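Before we sign for the kitchen arms

2 min read

The Mottram proposal is back on the agenda for the Randholm prep kitchen, and the budget line has grown again. The ask is now for a two-arm station plus a yearly software fee, with 11 sites "to follow." I have read all of it twice and still can't find a price for installation.

What we have been shown so far is simulation. Gareth Nuttall sat through the demo and came back impressed. I came back with questions.

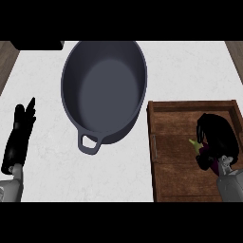 Simulated counter run: eggplant in the right gripper, pot still empty.

A rendered eggplant doesn't bruise or roll under the fridge. Mottram quotes 3124 simulated runs and puts 582 of them down as "partial," a word that gets no definition anywhere in the packet. Janaína Figueiredo has asked for one in writing. She has also asked who pays when a finger joint needs replacing, and how long we'd wait for the part.

Dean Ashworth wants the money held until the vendor runs a real station on our own counters, with our own pots, for some 316 hours. I'd go along with that. If Mottram won't lend us one, we should put the April request back in the drawer and fix the dishwasher.

Comments to Sheila Naylor at the Urnberg office.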